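Start | Küche | Haushalt | Werkstatt | Wäsche

Wachsflecken aus Stoff entfernen

Lesezeit: 2 Minuten

Frisches Wachs auf Tischdecke oder Kissen nicht wegwischen, sonst wird der Fleck größer. Erst hart werden lassen. Kleine Teile kommen in einem Gefrierbeutel für rund 13 Minuten ins Eisfach, bei großen Stücken reicht ein Kühlakku von unten.

Danach das Wachs mit dem Rücken eines Buttermessers abheben. Keine scharfe Klinge nehmen. Bei grobem Leinen den Stoff vorher leicht knicken, dann springt das meiste ab.

Den Rest ausbügeln: Löschpapier unter und über den Fleck legen, Bügeleisen auf mittlere Stufe, kein Dampf. Das Papier wechseln, sobald es fettig wird. Meist brauche ich 4 Blätter. Küchenpapier geht auch, aber nur unbedrucktes.

Farbiges Wachs hinterlässt oft einen Schatten. Den mit Gallseife einreiben, kurz liegen lassen und normal waschen. Wolle und Seide nicht bügeln — die gebe ich in die Reinigung.

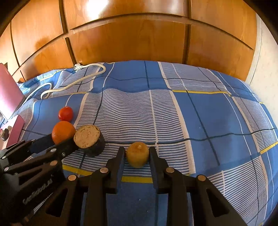 Karierte Bettüberwürfe verzeihen mehr als einfarbige. Auf Blau und Weiß fällt ein blassgelber Rest kaum auf, man übersieht ihn also leicht vor dem Waschen. Am besten mit der flachen Hand über den Stoff fahren und harte Stellen suchen.

Kommentare (3)

Gakia: Hat bei der Tischdecke vom Dezember noch geklappt.

Roltness: Geht das auch mit dem Föhn?

Brelteo: Ja, dauert aber länger. Papier trotzdem drunterlegen.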